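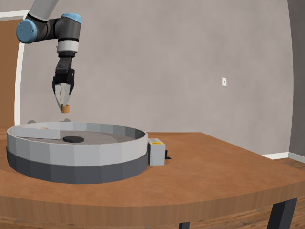
Reading a house from its paperwork – notes for August talk

Say hello, thank Eilidh Urquhart for the invite and the room. Water is on the side table. Talk first, questions after, don't take any in the middle or I lose my place.

Start with the Gindel house. Ask who has driven past it. Ask them to guess the age. Most will say 1890s on account of the porch. Wait for it. Porch is later than the house, and the house is later than they think.

What we had to go on
Deed book entry, page 521. Seller is the Astgate Land Company, buyer is Mancuso, a grocer. Lot only, no mention of a dwelling. Read the one line out loud, slowly, "the lot and all fences thereon." Fences but no house. Deeds back then would often throw in "buildings and improvements" whether there were any or not, so a deed that leaves it out is worth a second look. Not proof.

Next the city directories. Mancuso is over the store for two more editions, then shows up at the new address. Remind people that directories were canvassed the year before they came out. So take one off. Sometimes more, if the canvasser was lazy.

Tax cards. Date on the card is somebody's guess, usually written in decades later by an assessor standing on the sidewalk. Tell the story of my own house, card was wrong by a whole generation and I repeated it to everybody for years. (Keep short!! went long last time)

Fire insurance maps
Explain colors – yellow is frame, pink is brick, blue is stone. Pasted-over corrections, hold the sheet at an angle if they let you see the original. The microfilm is black and white and useless for this. Gindel house first shows as frame, one story at the back, 2 in front. No porch on the north side. There's your porch answer.

Kuldeep Bansal found the building permit for the porch, in a box marked sewers. Give him credit by name, he will be in the audiance, probably near the door. Ask him to stand up if he wants. Permit lists the builder as Torko, first name not given. We have Torko on 6 other houses, all within walking distance, all with the same bracket under the eave. Same bracket could also just mean same lumber yard. Say that. Somebody will raise it anyway.

Things people get wrong
Mixing up the lot and the house. Chain of title goes back way before the building does.
Street renumbering. Check whether the town renumbered before you trust any address. Ours did, and the odd and even sides switched.
Widows. She may vanish from the directory and still own the place. Look under the son in law.
Trusting the plaque.

What I still don't know
Who lived there between Mancuso and the Gindels. There's a gap. Possibly rented. Census page for that block is faded down the left side, I can read the ages and jobs but not the names. A printer, a boarder, a girl of 2. If anyone has family letters from that street, please come find me after.

Handout – one sheet, courthouse hours on the back. Hours change in the fall so tell them to call first. Copies are by the page, bring cash.

Questions. If it's quiet ask Eilidh about the carriage barn, she has a theory and it's better then mine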